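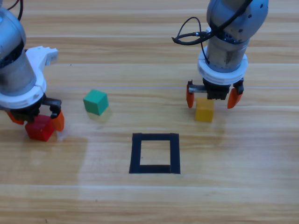

Setting Up the Two-Arm Block Cell: Fingers, Tape and a Practice Stack

Posted Mar 21, 2018 by Csenge Kelemen

I wrote the first version of these notes for Dagim Kumsa, who was taking over the Pemarer bench and wanted everything in one place (a very fair thing to want!). Since then they've been passed along to the folks at Sina as well, so I've tidied them up a bit. Set aside a quiet hour for your first run through, and have the stop button where your hand can find it without looking.

What you'll want nearby

Hex keys, black tape, a soft cloth, a spare set of orange fingers, and the three cubes: red, yellow and green. We keep ours in an old Waka tea tin.

Step 1. Power down and check the fingers

Switch off both arms and wait for them to settle. Open each gripper by hand, slowly, and wiggle the fingers one at a time. A little give in the plastic is fine, but play at the base means a loose mount. Snug the screws a quarter turn at a time, going back and forth between them. Then wipe the inner faces with the dry cloth. In February we changed one pair after nearly 2000 grips, and I wish I'd done it sooner, as the cubes had been slipping for days.

Step 2. Follow the cables

Run your fingers along each cable from the wrist upward, pressing every connector home as you go. Leave enough slack for the wrist to turn all the way both ways. I once tied everything down beautifully and then spent the afternoon untying it.

Step 3. Lay the target square

Put down four strips of black tape where both arms can comfortably reach, and rub the corners flat with a fingernail. They don't have to be perfect, mine never are, but leave plenty of bare wood in the middle. Power up, open the gripper and look through the wrist camera. You want both fingertips and the tape in view, and it's a good idea to try it with a red and yellow stack standing inside the square.
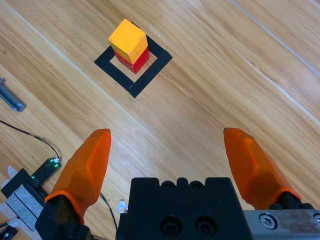
Step 4. Practice with the green cube

Set the speed to the slowest setting and the grip force to 400 on the Pandey panel. Bring the open fingers down over the cube, close them, and pause before you move anywhere.
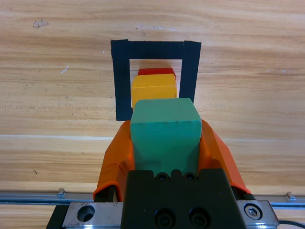 If the cube sits square between the fingers, lift it a little and hold. If it twists, set it down, open up and go back to Step 1, and please don't just reach for more force! I've had the panel up to 900 and all it did was wear out the tips. Once you get 4 clean lifts in a row, save the settings and do the same with the other arm.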